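Evening robotics club gives simulated kitchen helper its first outing

26 Oct 2022

Families and friends squeezed into the upstairs computer room at the Keneck Centre this week to see what the evening robotics club has been up to since September, and a very good-natured evening it was, with plenty of tea and rather more questions than the timetable had allowed for.

The club, which is open to anyone over 14 and meets after the centre's homework sessions, has spent the autumn on a project the members have christened Caltitz. It is a robot arm that lives entirely inside the computer, in a set of simulated rooms, where it is being taught to pick things up from a table and put them down again somewhere sensible. There are eight members on the project this term, and between them they have put the arm through 1,551 practice runs — a good many of them late in the evening, if the parents we spoke to are to be believed.

Aisling Hennessy, who started the club and still teaches most of it, told the audience she had been delighted by how patient everyone had become. "In the first weeks they all wanted the arm to do everything at once," she said. "Now they will happily spend an hour on how it comes down towards one object, and then argue about it all the way to the bus stop."

The arm's movements were largely the work of Hanyu Kang and Jingyi Xia, while Ivar Rønning looked after the rooms themselves, walls, floors, furniture and all. Ivar said the furniture had taken him far longer than he expected, and that he now looks at chair legs wherever he goes. Jingyi kept the club's logbook, which runs to 465 entries and was passed round the front row during the break (it came back with only one biscuit crumb in it).

Members took turns at the front to talk through their own part of the project, and Hanyu stayed on well past closing time so that younger brothers and sisters could have a go at the controls.

The club has been invited to show Caltitz at the Stisano student day next, and hopes before then to try a wider mix of objects and a second room layout. New members are always welcome, and no experience of programming is needed — just ask for Aisling at the front desk.
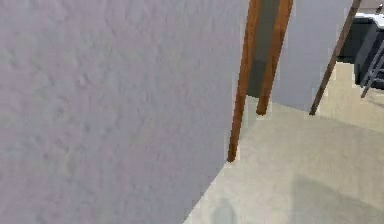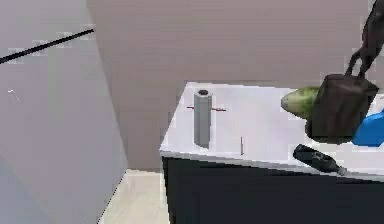
Views from the club's simulated room; in the second, the gripper is at work over the table.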